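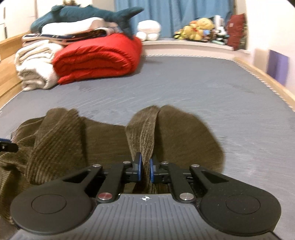 Tundico sells the Jesta 10 as a phone that lasts two full days on one charge, and we stock it, so we may as well tell you what we think of that. Our test phone got through one day and the morning of the next. It spent most of that time the way phones do, in a pocket or lying face down on the bed beside a dark ribbed garment, and it still wanted the charger by lunch. If you mostly text and take a few calls you may do better. If you watch video on the train, you won't.

Jesta 10 by Tundico
Price: $236, unlocked
Colors: slate, sand
In the box: phone, charging cable, SIM pin, paper guide
Not in the box: wall plug, case, earphones

Screen

The box says the screen reaches 500 nits. That is a fair number for the price and we have no reason to doubt it indoors. Outside at noon is another matter. We could read a text message in full sun by turning our back to it, and we could not make much of a map. Colors lean a little blue out of the box. There is a slider for this under Display, and moving it two notches toward warm fixed most of it. The older Jesta had the same tint and the same slider.

The glass has a factory film on it that many buyers take for packing plastic and peel off. Leave it on if you can stand it. It picks up fingerprints, but the glass under it picks up scratches.

Camera

Three round lenses on the back, one of which takes pictures you would want to keep. The main camera is decent in daylight. The second is for close-ups and gives soft results unless you hold very still. The third is described as a "depth helper." We covered it with tape and took the same portrait again, and none of us could pick out which was which.

Night mode takes a few seconds per shot and brightens everything, including things that should stay dark. Video is steady enough if you are standing, less so if you are walking.

Speed

Tundico calls the chip "flagship class." It isn't. Apps open without much fuss, the keyboard keeps up, and switching between a browser and a music app is fine. After an update it was slow for most of an evening and then settled down. Big games run on low settings. We would not buy this phone for games.

Storage is enough for most people, and there is a card slot, which pricier phones have dropped. The slot shares its tray with the second SIM, so you get one or the other. The product sheet mentions this in small type on the last page.

Battery and charging

The battery is covered above. Charging is where the sheet gets creative. "Half full in minutes" needs the Cifuentes fast plug, sold separately. With an ordinary plug from the drawer, count on leaving it overnight. The phone gets warm near the camera while charging. We asked Tundico if that was normal and were told yes.

Software

It comes with a dozen apps you did not ask for. Most can be removed. The Florley shopping app can only be switched off, and it switched itself back on after the November update. Tundico promises updates "for years to come" and did not give us a number when we asked for one.

What buyers have told us

Candela Moya bought the sand one from us for her father and wrote back: "He likes the loud speaker and hates the side button. He keeps turning on the flashlight in his pocket. The battery is fine for him but he only calls me and my brother."

The side button can be set to do nothing. Settings, then Buttons, then Long press.

Should you buy it?

If your old phone is dying and $236 is the budget, it will do the job. If your present phone still holds a charge until dinner, keep it. The maker's claim of 2000 charge cycles before the battery weakens is one we can't check, and the warranty on the battery runs out well before anyone could.

Shipping and returns

Orders placed before 3 p.m. go out the same day. Returns are accepted within the period printed on your receipt, with the box and the cable. Please sign out of your account and remove your screen lock before sending it back, or we can't process the refund.

Slate is in stock. Sand is on back order.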